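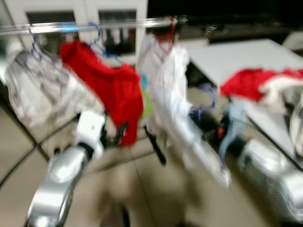
Clothes on the rail, Kirport

Progress report to the Ntuli Fund
Kirport Clothing Exchange and Mending Room
Prepared by Treasa Carroll, May 19, 2026

Dear Annag,

This is our second report on the grant, and I have a lot of good news to squeeze in. When we wrote to you in March we had just gotten the keys to the second room and were still arguing over where the sewing machines should go. They're in by the windows now (Liudmyla won that one) and the room is in use most afternoons and two evenings a week.

Membership

We now have 377 members on the books. Our target for the full grant year was 500, so we feel good about getting there. A lot of the new sign-ups came through the school uniform swap, which we ran for the first time this spring. Families brought in what the kids had outgrown and took home the next size up, and plenty of them stayed to look through everything else. We had planned it as a one-time event. The parents have already asked for another one before school starts, so we're going to do it!

Mending classes 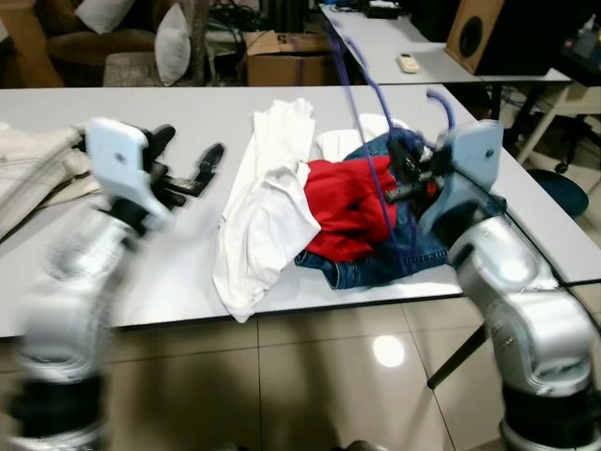 The beginner mending class has been the happiest surprise of the year. Liudmyla Hrytsenko teaches it, and she starts everybody on straight seams and buttons before they go near a zipper. Her rule is that you practice on what you really wear, so most people turn up with the same sort of thing, a white T-shirt or a pair of blue jeans like the ones on the table, and the jeans are what they get most excited about. Patching the inside of a knee is fiddly work and takes up a full session. So far 23 people have finished the six-week course, and four of them now help at the drop-in repair table. We have a waiting list for the next round, and Liudmyla has agreed to add an evening group.

Sorting and stock

Intake is the part that still gives us headaches. Donations come in waves, and after a warm weekend we can hardly get through the back hall for bags of sweaters. Edgars Vaher has rewritten the sorting guide so that it fits on one page, and it has made a real difference. New helpers used to ask about every second item. Now they mostly get on with it, and the things that need a stitch or two go straight to the mending shelf and don't get lost in the general pile.

We also changed how we handle winter coats. They take up so much rail space that we've started packing them away by size in April and bringing them back out in the fall. The shed at Kimine Street is dry and the owners are letting us have it for nothing through the end of the year.
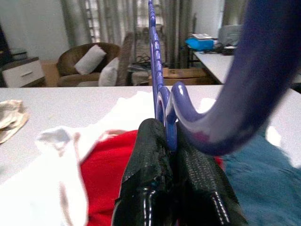

The packing took two long evenings, and we'd do it differently next time – label the boxes first, then fill them. A few had to be opened again to find out what size was inside. Kgomotso Mtshali has drawn up a simple list for the shed door so the fall crew won't have the same trouble.

Money

Spending is on plan except for one line. Machine servicing came to $720, more than we budgeted, because two of the older machines needed new motors. We covered the difference from the supplies line, where the thread and needles from Nillix cost less than we expected. No change to the total is needed. The full ledger is attached.

What's next

Through the summer we will run the second uniform swap, start the evening mending group, and try out a monthly repair table at the Kirport library. Kgomotso is talking with the library staff about dates. We would love for you to visit during one of the classes – just let me know a week or so ahead and I'll make sure Liudmyla saves you a seat and a seam ripper.

With warm thanks,
Treasa Carroll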